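Module « Enveloppe et climat », séance 5 : l'inertie thermique et la ventilation nocturne

Support de cours, à lire avant la séance de travaux dirigés. Les étudiants se muniront du plan et de la coupe du bâtiment Guerra, distribués en avril.

## 1. Rappels

L'inertie thermique désigne la capacité d'une paroi à emmagasiner la chaleur puis à la restituer avec retard. Deux grandeurs la caractérisent :

- le **déphasage**, exprimé en heures, qui sépare le pic de température extérieur du pic intérieur ;
- l'**amortissement**, rapport entre les amplitudes des deux oscillations.

Une paroi lourde isolée par l'intérieur perd l'essentiel de son bénéfice en été, la masse se trouvant séparée de l'air ambiant. La position de l'isolant doit donc être arrêtée dès l'esquisse.

## 2. Confort et habillement

La température de l'air ne suffit pas à décrire le confort. On retiendra également la température moyenne des parois, la vitesse de l'air, l'humidité, l'activité des occupants et leur isolement vestimentaire, exprimé en clo. Un vêtement supplémentaire déplace sensiblement la température jugée acceptable.

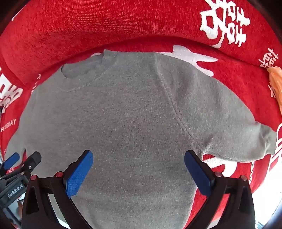 Il en résulte qu'une consigne unique, appliquée à l'ensemble d'un bâtiment, répond mal à la diversité des usages. Dans l'étude de cas, la consigne de 23 °C a été réservée aux salles de lecture.

## 3. Étude de cas : la médiathèque de Budov

Le projet, suivi par Dolores Rosenthal, occupe une surface de 500 m² sur deux niveaux. Les murs de refend en terre crue, épais de 40 cm, sont laissés apparents. Des ouvrants hauts, protégés de la pluie et de l'intrusion, assurent le tirage nocturne par l'escalier central.

La toiture végétalisée limite les apports solaires du dernier niveau. Elle ne remplace pas l'isolation, calculée séparément.

## 4. Travail demandé

1. Repérer sur la coupe les masses accessibles à l'air intérieur.
2. Tracer le parcours de l'air, de nuit, fenêtres basses ouvertes.
3. Comparer cette disposition avec celle de l'école de Kiserum (séance 4).

Le rendu tient sur une feuille A3, légendée à la main. Les calculs de déphasage figurent au verso.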